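Wednesday, May 11, 2022
By Mieke Verhoeven
Filed under: Opinion / Shop Floor

Stop swapping pads on feel. I mean it. Every crew I've worked with does it, a gripper slips twice and out comes the drawer of spares. Check the mount first. Then the cable.
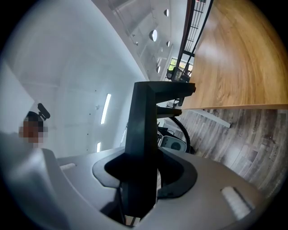

Feng-yi Leung keeps a log at Dollen, one line per gripper, and I used to think it was fussy. Not any more. Pads changed at 1000 cycles wether they look tired or not, mounts checked every 8 days. Boring. Works.

And give the job a proper desk, decent light, a chair. Not the end of a bench somewhere. You cant judge a worn jaw pad in the dark.
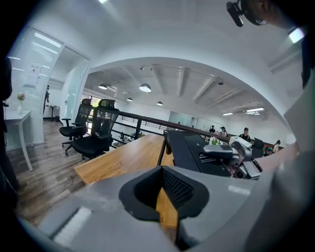

One gripper in the hand, a second on the black case.

Budden wants to go to monthly checks in June. Bad idea, too long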